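Lekota adds a wrist camera to its two-finger gripper kit

Our readers in the packing trade often ask which gripper can manage household goods without a tool change. Tanness now offers the Lekota kit with a small camera at the wrist, and Siyabonga Mabaso and I spent one afternoon in July with it at the Brasix workshop in Breltavville. The kit comes with two black fingers, 5 spare pads and a manual of 52 pages, which I found clear except for the chapter on wiring.

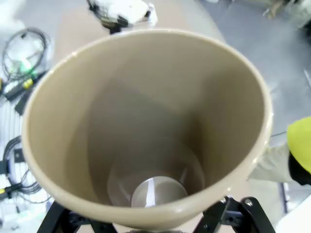
The wrist camera looks down into a beige conical container held between the fingers.

For the operator this view is very useful, as one sees at once how the fingers sit against the rim. I would have liked a longer cable in the box.

Thin walls are a different task, and many customers will buy the kit for bins and trays. The green pads can be changed with one tool, and Keabetswe Zulu from Tanness told us that a new pair is included in the yearly service.
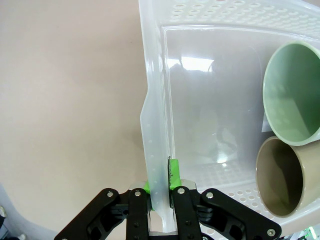
Fingers closed on the side wall of a translucent white bin, with two cups lying inside.

The service plan costs 43 dollars per month. Orders and trial dates go through Sipho Adams at Tanness, extension 151.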